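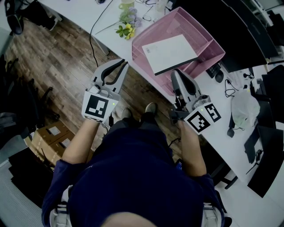 Nirberg, October

I have finally started to put my desk in order. It is white, and I chose white because the floor in this room is brown wood and I wanted something light on it. What I did not think about is that on a white desk every small thing is visible from the door.

The pink organizer is my favorite purchase of this year. It is wire mesh, with tiers, from Modero, and I paid 250 for it, after looking at it in the shop window for almost 8 weeks. My plan was simple: letters that need an answer go in, everything else goes out. For now it holds one white paper, and I am a little proud of that.

The flowers are artificial, lavender and yellow with green leaves. I know many people do not like such flowers. I bought them at the Šimek market hall together with the pale cup, and the idea was that they would stand in it. They are still lying next to it — the stems are too long and I have no good scissors. My glasses also live in that corner, so at least I know where to look for them in the morning.

The difficult part is the cables. There is one coiled near the mouse, and another goes down from the edge to the floor. I read that you can fix them under the desk with small clips, and Flirngate has a box of them for 200, but I am not sure the glue will hold.

The keyboard is partly under the corner of the organizer. I should move one of them, probably to the left, and then find a place for the plastic bag too. I will do it tomorrow before lunch.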